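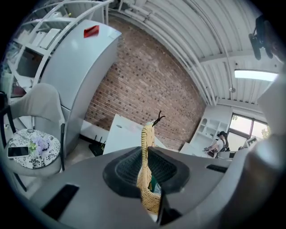

Keeping your anime discs and figures in good condition

My collection started with 13 DVDs on one shelf above the desk. Now it is nearly 100 box sets, and I have learned a few things by making mistakes. I write them down for other people who still buy the discs.

Store the boxes standing up, like books. When they lie in a pile, the cardboard of the lower ones bends and the corners open. Leave a small space at the end of each row, so you can take one out without pulling the paper sleeve.

Sunlight is the biggest enemy. My first Pluvdale set was red, and after one summer by the window the spine was pink. A simple curtain is enough, but it must be closed also in winter.

For dust on figures I use a soft makeup brush, always from the top to the bottom. Hair and thin swords are the parts that break, so hold the figure by the base. If the plastic feels sticky, wash it in lukewarm water with one drop of dish soap and let it dry overnight on a towel. Do not use alcohol - it takes off the paint from the eyes.

A disc with fingerprints should be wiped from the center straight to the edge, never in circles. Ottar Hovland wrote to me that he uses the cloth from his glasses, and I tried it on my old Jollix discs with a good result.

Loose booklets and postcards go in a flat folder. I write the name of the series on a label outside, and the shelf number too. When you lend a set to a friend, put a piece of paper in the empty place with the name of the friend. I am still waiting for volume two of Cisteo.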